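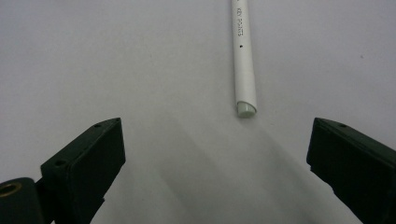 Orulholm council to replace stormwater and supply pipe in 357 homes

Orulholm Shire Council has approved a plan to replace ageing household water connections in the older part of town, with work due to begin in March. The program covers 357 properties between the rail line and the river flats, most of them built before the present treatment plant was commissioned.

The connections run from the street main to the meter and from the meter to the house. Under the shire's rules the first section belongs to the council and the second to the property owner. Both will be replaced under the program, with the owner's section funded from the water reserve if the owner signs an access agreement.

Neema Mutiso, the shire's manager of water assets, told councillors that galvanised steel was the main concern. Steel connections in the area have narrowed on the inside through corrosion, and pressure at the kitchen tap in some houses falls below the level the shire is meant to supply. Copper connections in sound condition will be left in place.

The replacement section on the street side will be polyethylene, laid by directional boring where the ground allows. Open trenching will be used at corner blocks and where the bore would pass within a metre of a gas service. Stormwater outlets to the kerb will be renewed in PVC at the same time, as most of them cross the footpath in the same strip of ground.

The contract has been awarded to Bastix, which carried out the main renewal along the highway. Kaijage was the only other tenderer to meet the boring requirements. The council did not release the tender prices, but the budget papers show the work will be paid for over 2 financial years without a loan.

Work will proceed in 3 stages. The first takes in the streets closest to the rail line, where the footpaths are already listed for resurfacing. The second covers the centre of the old town and includes the primary school and the hall. The river flats have been left until last so that trenching can be done when the water table is low.

Supply to each property will be cut for up to 3 hours while the new connection is made. Residents will receive a card in the letterbox before the shut-off, and a second notice on the morning itself. Households with home dialysis or other medical equipment that depends on water should register with the shire office, which will arrange a temporary line from a neighbouring meter.

Councillor Wycliffe Mfaume asked whether driveways would be restored to their original finish. Ms Mutiso said plain concrete and asphalt would be matched, while pavers would be lifted and relaid. Stencilled or coloured concrete would be patched in plain grey unless the owner paid the difference – a condition set out in the access agreement.

Councillor Peninah Mushi moved an amendment requiring the contractor to photograph each verge before digging. It was carried. A further amendment, to extend the program to the industrial estate, was lost after staff advised that the estate's connections were larger in diameter and would need a separate design.

Water discoloured by the work should clear after the cold tap nearest the meter has been run for a few minutes. The shire advises against using hot taps or washing machines until then, as sediment can collect in the heater tank. Inlet strainers on dishwashers and toilet cisterns may also need to be cleaned.

Access agreements will be posted to owners along with the next rates notice. Tenants do not need to sign, but have been asked to keep the area around the meter clear and to secure dogs on the day. Owners who do not return the form will still have the street section replaced, and will keep responsibility for the pipe on their side of the meter.

A map of the stages and a sample agreement are available at the front counter of the shire office and at the library.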